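How to look after a woven belt (and make one fit properly)

Posted 19 Oct 2026 by Agnes Grønli

I have worn a woven belt with my jeans for more years than I care to add up, and I've treated most of them terribly. They went through the wash, they got hung over doorknobs, and one spent an entire summer holding a gate shut at my sister-in-law's place in Prendley. If you'd like yours to last longer than mine did, make a cup of tea and read on, as none of it is hard and you probably have most of what you need in the kitchen drawer.

A brown weave goes with nearly any blue denim, faded or dark, and the same care works for anything braided or twisted, right down to a bit of rope.
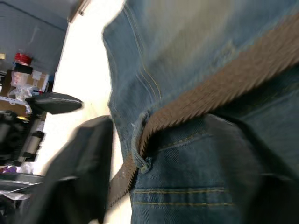
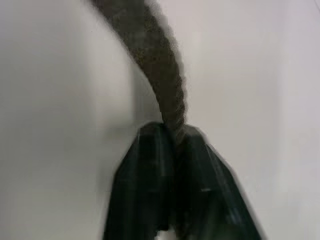 What you'll need

A bowl of lukewarm water
A small squeeze of mild dish soap
An old soft toothbrush
Two towels you don't mind getting grubby
A blunt darning needle or a fine crochet hook
Fabric glue, or a needle and matching thread

Step 1: Find out what it's made of

Look on the back near the buckle, where there's often a stamp or a little sewn tag. Cotton and polyester can take a gentle wash. Leather should never be soaked, and neither should a fabric belt with leather tabs at the ends, although you can clean the woven part if you're careful (I wrap the tabs in cling film and hold them up out of the way). If there's no tag, try a damp cotton bud on the back and see whether any colour comes off.

Step 2: Brush it dry first

Lay the belt flat on a towel and go over it with the dry toothbrush, following the direction of the weave. You'd be amazed at the grey fluff that collects in there! Turn it over and do the back as well.

Step 3: Wash it by hand

Swish the soap into the water, dip the brush and work along the belt a short stretch at a time. Keep the buckle out of the water if you can. Wipe away the suds with a clean damp cloth, then roll the belt up in the dry towel and press down on it with your hands. Please don't wring it. My friend Solveig Tveit wrung hers out like a dishcloth and it has had a twist in it ever since.

Step 4: Dry it flat

Leave it on a rack or a towel, away from the heater and out of strong sun, which will fade a brown belt to a rather sad beige. In August mine dried overnight, but in cooler weather give it a full day and a bit more.

Step 5: Coax snags back in

Never cut a pulled loop. Turn the belt over, slip the crochet hook through from the back, catch the loop and draw it through gently. Then wiggle the neighbouring strands until the slack evens out. It's fiddly, and a good lamp helps.

Step 6: Shorten it, if you need to

Put the belt on with the jeans you wear most and mark where you'd like the tip to sit. Take the excess off the buckle end, so the finished tip stays as it is. Before you cut, run a line of glue across the weave on both sides of your mark and let it set hard, or the whole thing will unravel in your lap. Cut, fold the end around the buckle bar and stitch it down with doubled thread.

Storing it

Hang it by the buckle or coil it loosely in a drawer. Try not to leave it threaded through your jeans between wears, as the weight pulls on the loops and the belt takes on a bend at each one. If a loop is already fraying, a few small stitches now will save you a bigger mending job by Christmas.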